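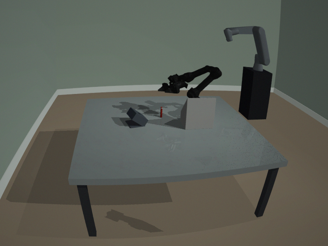
Can a robot arm clear my table yet? Sort of, if you keep the table simple and let it practice in software first.

I run my tests in Plivirance, and here's how I'd start:

Put three small things on a virtual table, one thin, one boxy, one lying at a tilt. Go for the thin one first – mine drove me nuts!

Bring the gripper in above it, stop, then lower slowly. Run that 1,000 times with the object nudged a bit each time (my first go had 112 misses).

Then swap to the big box. Check that it fits between the fingers before you blame the code, like I did for a whole evening.

Dishes and laundry? Not at my house. I'm still wiping the counter myself.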